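3.2 How people decide a surface is clean

So I went into this part of the study pretty sure I knew what I'd find, and I was wrong about half of it. I'd assumed that people wipe a table until it looks clean and then stop. That's more or less what the older housekeeping manuals tell you to do, and it's what I do at home (my own kitchen is no model for anybody).

I recruited 40 households in two towns, Nerkance and Pavberg, and asked each of them to keep a cleaning diary for six weeks, starting in July. They wrote down what they wiped, when, and what made them stop. I ended up with a little over 1000 entries, and reading them was the most fun I've had on this project! People have strong feelings about crumbs.

The reason given most often for stopping was touch. People run a palm over the table and if nothing drags, they're done. Smell came up a lot too, mostly in Pavberg, where lemon cleaners seem to be a family tradition. Looks came third, and even then the entries were mostly about glare — you bend down, catch the light from the window, and see what you missed. Several diaries said that white tables were the worst for this. A shadow looks like a smear, a smear looks like a shadow, and old stains get scrubbed night after night by someone hoping for a different result.

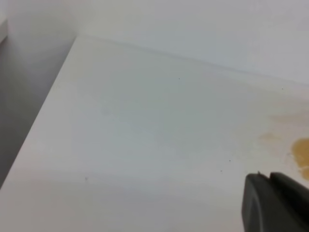

Figure 4. Pale tabletop with soft shading and a few small marks and stains.

I coded every entry twice, with a gap of 60 days between passes, using the Imunow category sheet with two changes of my own. I split "feels sticky" from "feels gritty," and I dropped "looks dull," which I never managed to apply the same way twice. The second pass agreed with the first on nearly everything except smell, where I kept changing my mind about whether "fresh" meant the cleaner or the open window. I left those entries in a group by themselves — they come back in Section 3.3, along with the households that never wipe the table at all and just change the tablecloth.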